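Visit report: Aaltonen toy works, Trollstead

We got to Trollstead just after 9 in the morning, on a wet November day, and Pentti Hyvönen met us at the gate. He runs the sorting and packing side at Aaltonen, which makes shape sets for kindergartens. The site employs 200 people, and six of them work in sorting.

Until last year all the sorting was done by hand. People stood for a full shift and matched blocks by colour and shape. Sore wrists and shoulders were common, and new starters often asked to move to the paint shop.

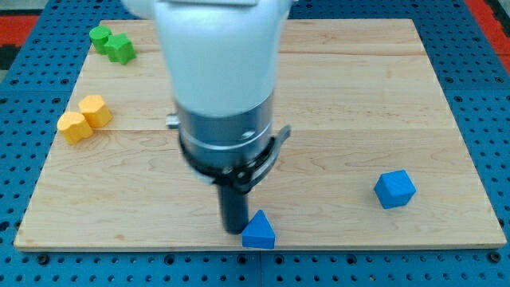
The company now has two arms on trial. Pentti said no jobs had gone so far, but the work had changed. Two of the sorters have been trained at the Grellholm plant to set up the cells and clear faults. They get a higher rate for it. The others check finished sets and handle returns.

Opinions on the floor were mixed. One woman said her shoulder was better but she missed talking across the bench. Another wanted to know who would be trained next, and Pentti didn't have a date for her.

After lunch we saw the paint shop and the Rarkness line, still fully manual. Parking is at the back, off the side road. Bring closed shoes.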